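Filtthorpe Program: Teaching Handling Tasks by Demonstration
Interim Progress Report, Second Reporting Period

Submitted by the Nirnley project office to the Demham Fund

1. Purpose of this report

This report sets out the work completed under the Filtthorpe grant since the first interim report. It covers the collection of demonstrations, the training of operators, the condition of the equipment and the state of the budget. It also asks for the Fund's agreement to one change in the order of the remaining work.

The aim of the program is unchanged. Nirnley is to establish whether operators with no background in programming can teach a two-arm workstation a set of simple handling tasks by guiding it through them remotely, and whether the recordings they produce are good enough to train a control model. The grant agreement sets a target of 4,000 accepted demonstrations across all tasks by the end of the third period.

2. Demonstrations collected

At the close of the period, 2,968 demonstrations had been accepted. Of these, 968 were recorded with the revised instructions described in section 4. The remainder were recorded under the original instructions and have been kept, as they meet the standard in the agreement. The two groups are labeled separately and can be trained on together or apart.

A demonstration is accepted when the task has been completed, when the recordings from all cameras are present and in step with each other, and when the reviewer finds no long pause or unexplained movement. A demonstration in which the operator drops a block and recovers it is accepted and marked as a recovery. The Fund asked after the first report whether such cases would be discarded. They will be kept, and we expect them to be of particular use in the later stages of training.

Collection was slower than planned in the first half of the period, when the remote control link suffered from delay between the operator's hand and the arm. Operators responded by moving in short steps, and many of those recordings failed review. The link was replaced in November. The rate of acceptance has improved since then, and the shortfall against the schedule is now small.

3. Task in progress

Most of the work in this period concerned the block transfer task. The workstation is fitted with two arms, a conveyor and a storage bin, and the table is marked out in blue tape so that the starting layout can be set and recorded by grid cell. The operator directs the grippers to move foam blocks between the conveyor and the bin. The layout of the table is varied between sets of recordings, so that the model does not come to depend on one arrangement. 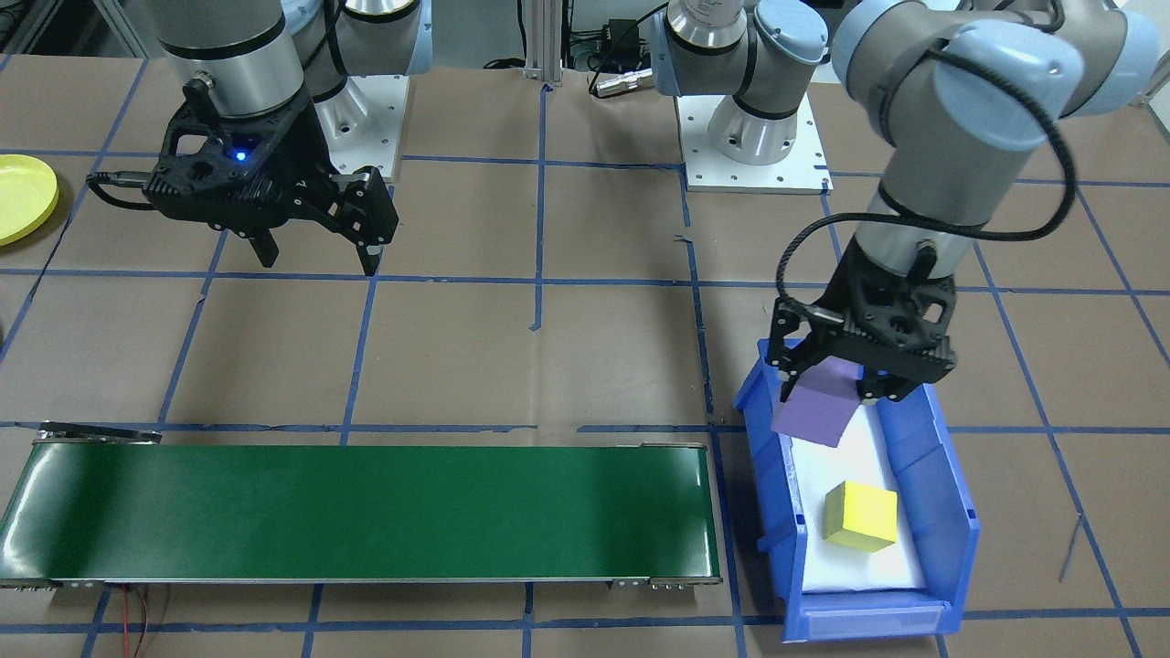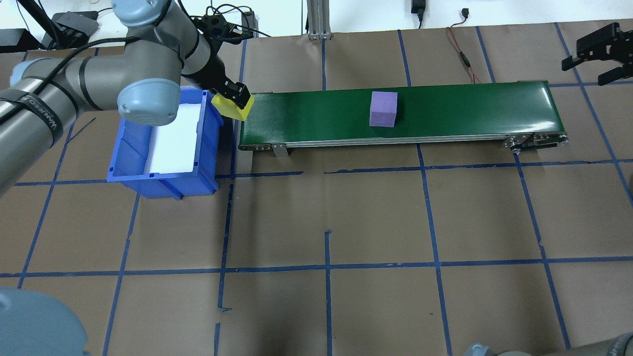

Block transfer task, two views of the workstation. A foam block is held in a gripper in each view: purple in the first, yellow in the second.

The task appears simple, but it has been a useful test of the control method. Foam blocks give under pressure, and a new operator will often close the gripper further than is needed. The sides of the bin limit the angles from which a gripper can approach. With two arms on one table, the operator must also keep the idle arm clear of the working one, and early recordings show a good deal of hesitation on this point.

Two further tasks, sorting by color and passing a block from one arm to the other, have been tried in short sessions. Neither has yet been opened for full collection. The handover task in particular will need a clear written rule on which gripper lets go and when, as the trial operators each settled on a different habit.

4. Operators and instructions

Operators completed the training course during the period and were signed off for unsupervised recording. The course takes two working days. The first is spent on safe stopping, the limits of the arms and the use of the hand controls without any objects on the table. The second is spent on the task itself, with a supervisor present.

The written instructions were revised after reviewers reported that operators were completing the same task in widely different ways. Some approached a block from directly overhead, while others came in at a steep angle. The revised text does not prescribe a single path. It asks the operator to choose an approach before starting, to hold a steady speed and to avoid correcting the grip once the block has been lifted. Reviewers report that the newer recordings are shorter and easier to assess.

Operators have asked for shorter sessions. Errors rise toward the end of a long session, and the session length has therefore been reduced. This has had a modest effect on daily output and has been allowed for in the revised schedule.

5. Recording and storage

Recordings are held in the Song archive, which was set up in the first period. Each entry contains the camera views, the arm positions, the gripper commands and a note of the starting layout. A fault in the naming of files caused a number of entries to be stored without their layout notes. The notes have been restored from the paper log, and the naming is now done automatically.

6. Equipment and budget

Spending remains within the approved total. The replacement of the control link was not in the original plan and was met from the contingency line. A further $4,000 is requested from the same line for spare gripper fingers and cables, both of which have worn faster than expected under daily use. No other transfers are proposed.

7. Risks

The main risk to the schedule is the loss of an arm to repair. The block transfer task could continue with a single arm, but the handover task could not. A second risk is that review falls behind collection. One additional reviewer is being trained for this reason.

8. Request and next steps

Nirnley asks the Fund to agree that the handover task be moved ahead of the color sorting task in the third period. Handover places the greater demand on both arms, and an early start would leave time to repeat it if the first set of recordings is poor. The total number of demonstrations and the final reporting date would not change.

Subject to that agreement, the next period will open with completion of the block transfer set, followed by a first training run on the accepted recordings. Results of that run will be included in the next report, together with the acceptance figures for each task.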